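Dinsa Community Help
Home robots > Mobile arms > Perception and calibration

Lomholm arm misses the chrome rods on a shoe rack, but only in daylight

Asked in June – 3 answers – Accepted answer below

I have a Lomholm mobile base with the single arm and the Rekine depth camera on the mast. Its job in life is to pick a shoe up off the floor and put it on a shoe rack. It cost more than every shoe in the house put together and I try not to do that math.

After dark it works well. It drives up, stops at the standoff distance, lifts the shoe over the rod and lets go. In the morning it does one of two things. Either it stops well short and reports "no shelf surface found," or it announces a shelf somewhere behind the rack and tries to set the shoe down in there, which ends with the gripper leaning on a rod and a force fault.

In the depth view the black posts look all right. The rods come and go. Sometimes I get bits of one near the ends, and the rest is either a hole or whatever is behind it. The floor has a hole too, off to one side, and it moves as the morning goes on. By late afternoon it's gone.

Things I've tried:

Cleaned the camera window with the cloth that came with it, then with a better cloth.

Reran the hand-eye calibration, twice. The residual was fine both times and the behavior was exactly the same, so I am now very good at calibrating it.

Raised the emitter power to max. Slightly more rod, a lot more garbage.

Reinstalled the camera driver, out of spite.

Exposure is on auto and the filter preset is whatever it shipped with. Is the camera dying, or is there a setting I should be ashamed of not knowing about? I'd rather not send it back. The last return took the whole of spring.

Answer 1 (4 votes)

Close the curtains.

Comments on answer 1

Asker: There are no curtains. I could buy curtains for the robot, but I feel that's how it starts.

Reply: Also check the firmware. Mine was two versions behind and it did weird stuff.

Asker: Firmware is current. Adding a photo of the corner, as the second answer asked for one.
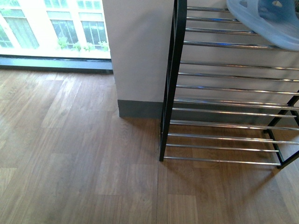

The rack and the window next to it, daylight on the floor to the left.

Asker: Same rack morning and night, and it stays put. The shelves tilt a bit, if that matters. I had been ignoring it on the grounds that the shoes didn't seem to mind.

Answer 2 (31 votes, accepted)

Your camera is fine. Put the screwdriver down if you have picked one up.

You've got two separate problems in that corner that happen to show up together. Fix them one at a time or you'll never know which change did what.

Start with the rods. Polished round tube is miserable for a stereo depth camera. The highlight on it sits in a slightly different place for the left and right imager, so the matcher either gives up or matches the reflection, and then you get a depth that belongs to something else in the room. Thin tube makes it worse, and then the default Rekine filter comes along, sees a skinny thing with gaps in it, and helpfully fills it with the background. That's your shelf behind the rack.

Then the light. With the window and the rack in view together, auto exposure has a bright building outside to worry about, and it also has the darker floor under the rack. It splits the difference and nobody is happy. The shine on the floor is the hole you're seeing. It's a reflection of the window, so it goes wherever the sun and your camera angle send it.

What I would do, in this order:

Turn off auto exposure and fix it. Park the base at the standoff pose in the worst part of the morning (you'll know it better than I do, mine is 11) and step the value down from 1000 microseconds until the highlights on the rods stop being solid white in the infrared view. I ended up at roughly 400. Your room is a different room, so look at the picture and forget my number if they disagree.

Put the emitter back to the default. Max power on chrome just gives you brighter chrome.

Set an exposure region of interest. On the Lomholm it's in the camera page under Advanced, and it's off out of the box for reasons known to Lomholm. Draw it over the rack and leave the window out of it. It's ignored while exposure is fixed, but you'll want it if you ever go back to auto for the evenings.

Turn off hole filling. Leave the temporal filter on but reset it when the base stops moving, otherwise it averages in the view from the drive up. There's a checkbox for that too. It's on the motion page, naturally.

Stop asking it to find the rods. This is the one that will fix your mornings. The black uprights give you decent depth already, and the rack is a rigid thing of known shape. Measure where each tier sits relative to the posts, put those numbers in as a fixture model, and have the robot locate the posts and work out the shelves from there. In the Lomholm software it's "Fixture, from edges." Pick the front left post as the reference. The right side will tell you about yaw.

While you're measuring, yes, the tilt matters. If the fixture says the tiers are level, the arm will come in level, and it'll clip the higher rod or drop the shoe from farther up than it needs to. Lay a phone on two rods of a shelf and read off the angle, then do the others. Mine weren't all the same. I hadn't built the rack very well.

One more thing from the photo. You've got something light blue and see-through on the upper shelf. Take it off while you tune. Translucent plastic is its own circus in infrared, and with holes in it you'll see depth from in front, inside and behind all at once. Get the empty rack working, then put it back and see what happens.

Save the old camera profile under a name before you touch anything. I named mine "old" and then, later, "old2," so do better than that.

Comments on answer 2

Asker: Fixed exposure got rid of most of the flicker in the floor hole, and hole filling was the shelf behind the rack. With that off it stopped inventing furniture. The fixture took me an evening, mainly due to entering the tier heights from the floor when it wanted them from the foot of the post. Morning runs are going in now. It still refuses one pair of black boots, but I think that's a matter for a new thread.

Reply: Black boots is the emitter again. Yes, new thread please.

Reply: Does the fixture survive somebody bumping the rack?

Author of answer 2: Yes, as long as both posts on the left stay in view. It looks for them on every approach. It doesn't survive somebody swapping the rack for a different rack, and it'll be very confident about it.

Answer 3 (9 votes)

Agree with the fixture approach, but if you want the cheap route, matte tape. I wrapped a short band of it on each front rod, a hand's width in from the post, and the Rekine picks the bands up in any light I've had so far. Use the fabric kind. The shiny electrical kind is no better than the chrome, and I know because I bought that first.

Check the tape every couple of weeks. Shoes drag on it, the edge lifts, and then the gripper finds the edge. If you've got the Grolov soft fingers, keep the tape away from where they come down. The glue gets on the pads and they start holding on to the shoe a bit after they've been told to let go, and you'll spend a morning looking for that in software. Dish soap and warm water takes it off. Dry them properly before they go back on.

Also, wherever you mark the parking spot on the floor, don't use white tape by the window. Mine blew out in the glare every morning and the base sat there hunting for it.

Comments on answer 3

Asker: I may do the tape as well for the top tier. The household has asked what color. I said matte.

Thread marked solved. Similar threads: Depth holes on glass table legs – Lomholm stops short of white baseboard – Rekine profile resets after update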